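Saltar al contenido
Inicio | Foros | Mercadillo | Envíos y embalaje | Registrarse | Entrar

Utilizamos cookies propias y de terceros para mejorar tu experiencia. Aceptar todas / Configurar

Foro > Envíos y embalaje > Cables sueltos en la caja: ¿cómo los metéis?

lemaire_audio
Hola a todos, tema tonto pero me está quitando el sueño. Acabo de vender un ampli Lemaire de los antiguos y el comprador me escribe que le ha llegado bien, menos una raya preciosa en el frontal. ¿La culpable? La clavija del cable de corriente, que iba suelta encima del aparato envuelta en una bolsita de nada. Le he devuelto parte del dinero y tan amigos, pero me quedan otros 2 por mandar antes de que acabe octubre y no quiero repetir la jugada. ¿Cómo embaláis vosotros los cables? ¿En caja aparte, con brida, con velcro, dentro de un calcetín?

pelusa_78
Calcetín, siempre calcetín jajaja. Lo digo en serio, ¿eh? Los desparejados de casa acaban todos así. Metes el cable, haces un nudo y la clavija ya no raya nada. Un comprador me puso cinco estrellas y en el comentario solo hablaba del calcetín.

TramuntanaJ
Pues a mí si me llega un calcetín ajeno en un paquete lo devuelvo entero, qué queréis que os diga. Cartón y punto. Haces un tabique con un trozo de otra caja, te queda un hueco a la izquierda para el cable y el aparato va al otro lado bien calzado. Es gratis y queda decente.

pelusa_78
¡Pero si están lavados!

Oksana Hrynyshyn
Buenas. Yo trabajo preparando pedidos y he pasado por todas las fases. Empecé con bridas de plástico, que van muy bien hasta que el cliente las corta con unas tijeras y se lleva el cable por delante (me pasó con un cargador Vikach, hubo que mandar otro). Ahora uso velcro del que viene en rollo, compré uno de 300 cm y todavía me dura. Lo que dice Tramuntana del compartimento me parece lo mejor para cables gordos. Y un consejo que no he visto por aquí: no lo enrolléis apretado. Vueltas anchas, como vienen de fábrica, sin doblar en la salida de la clavija. Si lo aprietas mucho coge la forma y luego no hay manera de estirarlo.

lemaire_audio
Gracias, Oksana. Lo de las vueltas anchas lo hago fatal, yo lo enrollo en el codo como mi padre con la manguera del jardín.

rubén_cajas
Discrepo con el velcro. Pesa poco, sí, pero sale caro si mandas muchos paquetes y el comprador lo tira. Para una venta de vez en cuando, la gomita de los espárragos y a correr. Y con el tabique, cuidado: si el cartón es de una sola capa, con el peso de un ampli se vence en el primer bache. Doble canal o nada.

TramuntanaJ
Hombre, rubén, es que el tabique no aguanta el ampli, el ampli va calzado con sus cantoneras. El tabique solo separa. Llevo años así y cero rayas.

rubén_cajas
Cero rayas que te hayan contado ;)

TramuntanaJ
Vale, eso también es verdad.

marga_jetusik
Yo tengo una tienda pequeñita, Jetusik, vendemos lámparas y algún altavoz, y añado otra cosa: la goma de espárragos se pega. En verano se derrite un poco, deja una marca amarilla en el cable y luego te escriben que si es usado. Prefiero dejarlo sin atar, enrollado en su hueco, y listo. Si el hueco es justo, el cable no se mueve. También os digo que para los espárragos va de maravilla, que no todo van a ser pegas.

Oksana Hrynyshyn
Marga, ahí te doy la razón a medias. Sin atar vale si el hueco es justo, pero si es grande se desenrolla y acaba encima de lo otro. Os cuento cómo lo hago yo, por si sirve. Primero abro la caja del todo, las solapas bien dobladas hacia fuera y planas, que hay gente que las deja a medio abrir y se pelea con ellas todo el rato. Luego el cable, lo primero de todo, en el compartimento de la izquierda. Varias vueltas una encima de otra y la clavija al final, tumbada, mirando hacia el centro de la caja.

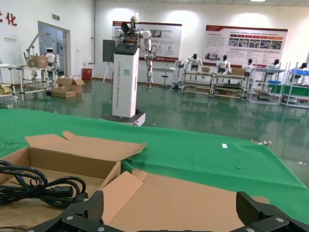 Después relleno con papel lo que sobre, pongo el aparato y cierro. Yo la clavija la prefiero hacia dentro porque las esquinas se llevan todos los golpes y ya he visto más de una pata torcida. Entre la clavija y lo que vaya al lado, cartón. Siempre. Con una tira vale, pero que no baile. Y la mesa, mejor con una tela encima: las cosas no resbalan y no rayas el culo de los aparatos al moverlos. Eso sí, sacudidla de vez en cuando, que se llena de papelitos.

lemaire_audio
Anda, pues yo la clavija la ponía mirando a la esquina, pensando que así quedaba más lejos del frontal.

rubén_cajas
Es que a la esquina está más lejos, no lo hacías mal. Si hay tabique me da igual para dónde mire. Yo la dejo a la esquina y le pongo un capuchón de espuma, los de la marca Pelix vienen en bolsa y entran justos. Con eso ni se dobla ni raya.

Oksana Hrynyshyn
Con capuchón, de acuerdo. Sin capuchón sigo diciendo que hacia dentro.

pelusa_78
Un capuchón de espuma... o sea, un calcetín pequeño. GRACIAS.

marga_jetusik
Jajaja, al final va a ganar el calcetín.

lemaire_audio
Bueno, actualizo. Acabo de preparar el primero: tabique de doble canal, cable en vueltas anchas, clavija hacia dentro y papel hasta arriba. Lo he agitado al lado de la oreja y no suena nada. El segundo lo haré al estilo de rubén si encuentro la espuma, y ya os cuento cuál llega mejor. Lo que no sé es si poner el manual encima de todo o debajo, que si va encima me lo cortan con el cúter al abrir.

TramuntanaJ
Debajo, pegado al lateral. Y avisa al comprador por mensaje, que si no te escribe preguntando dónde está.

Tema visto 2649 veces

Contacto | Aviso legal | © Foros de Envíos y embalaje | Volver arriba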